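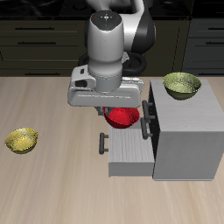 Fig. 1. Red bowl held over the open bottom drawer, Dretard kitchen task (simulation).

Search course pages Go
Filed under: Robot Manipulation > Lecture notes > Failures and fault finding

Lecture 9: The drawer that ate the bowl
Notes by Yae Ichikawa, with corrections from Rizal Chong

This is my favorite failure of the whole course, so please read these notes before the lab!

The task looks simple. Open the bottom drawer, pick up the red bowl, put it in the drawer, let go. The green bowl on top of the cabinet and the yellow one across the table are distractors and should stay where they are. We ran the policy 300 times and the success checker passed 203 of them. Everyone was pleased. Then Anastasia Antoniadis replayed the passes and found bowls sunk halfway through the drawer floor, and one that had gone through it and was resting inside the cabinet base.

What went wrong

The checker asked one question: is the center of the bowl inside the drawer's box? A bowl pushed into the floor still has its center inside the box. A bowl still in the fingers can have it there too. So the checker was counting three different things as one:

- bowl released and at rest in the drawer
- bowl inside the box but still gripped
- bowl overlapping the drawer floor or wall

Look at Fig. 1 again with this in mind. The fingers are closed on the rim and the bowl is above the drawer. From here the arm has to go down, and the height at which it opens its fingers decides nearly everything. Our policy had learned to keep pressing, as pressing was never punished. In simulation the contact solver gives way a little at each step - on a real arm the same motion loads the drawer runners and the wrist, and you would hope for a protective stop.

The fix

Olumide Olatunji rewrote the checker with three added conditions: gripper open, no finger contact, bowl speed near zero for up to 300 steps. We also log the deepest overlap between bowl and drawer, and any run above the limit fails. Same policy, same starting positions, new checker: 141 passes. I love this number. It is much worse and much more useful.

For the lab

1. Load the saved runs and plot bowl height against time.
2. Mark the moment the fingers open. In some runs you won't find one.
3. Add a contact force limit and rerun. Does the policy stall above the drawer, or drop the bowl early?
4. Write down one unsafe motion your checker would still pass. There is at least one (hint: the drawer can move too).

Bring your plots to the lab, rough ones are fine.

Related
Lecture 8: Grasping by the rim
Lecture 10: Force limits and protective stops
Lab sheet: Reading contact logs
Reading list: Success checkers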